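3.2 Condition of the donated desktops: board area and memory slots

Machines came in two batches, Itley first, then Banley. 208 towers in all. Most were office desktops, same generation or close to it, lids on, drives already pulled by the donor. We opened each one, laid it flat on its side and went over the board before anything else was touched. Lid off, look, write it down. Cleaning came later (Section 3.4) and isn't counted in the times here.

The sheet we used had two parts. Part one, the board itself: slots, capacitors, headers, coin cell, chipset heatsink. Part two, whatever runs over the board, meaning loose wire, power leads, drive cables. The second part was added after the Banley batch was already started, so the first few dozen have no entry for it. We did not go back.

Capacitors were scored by eye only. Tops flat, tops domed, tops leaking. No meter. Ignacio Whitlock scored all of Itley and half of Banley, Dimas Osman the other half, and where both scored the same machine they agreed nearly every time. Disagreements were all flat versus domed. We took the worse score.

Memory slots got their own line because this is where the earlier Brivier survey found most of its faults. A module that tests bad is often a module that isn't seated, and a slot with dust in the bottom gives the same symptom as a dead slot. So: module out, slot looked at, module back in, latches checked, then power. If it failed, second slot, same module. Only after that was the module called bad. Of the modules pulled, 110 went through this twice.

Expansion slots were checked but hardly ever used afterward. The older white PCI slot is kept on the sheet for one reason, a few receiving schools still own cards for it. The long PCIe slots matter less then you would think for machines going to a reading room. Latches were noted if broken, since a card with no latch tends to walk out of the slot in transport.

Wiring was the untidy part. Thin twisted pairs in particular are left lying wherever the last person dropped them, and they cross ports and headers on the way. Not a fault in itself — but it slows reassembly and it hides header labels. We routed along the case wall where length allowed, otherwise left as found. See Figure 4 for the layout of the board area, with the blue x16 slot as the landmark used on the sheet.
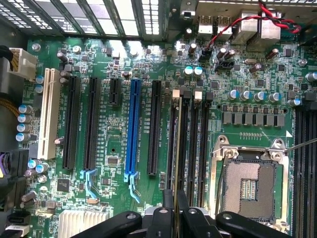
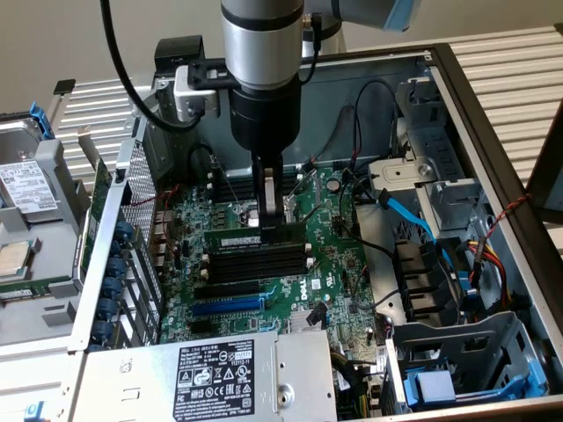
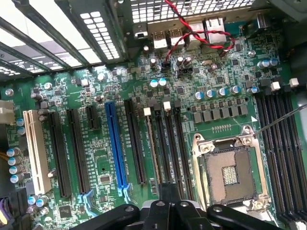 Figure 4. Board area, open desktop case. Green motherboard, long blue slot among the black ones, thin red and black wire.

Reading an early draft, Bellamy objected that scoring loose wire at all was a waste of a column, seeing as any tech re-routes it without thinking, and asked for dust depth in the slots instead. Dust depth was tried on a handfull of machines and dropped, no two readings matched. The wire column stays in for now. Bellamy's other point, that a reseated module should be logged seperately from one that never failed, is fair and is taken up in 3.3.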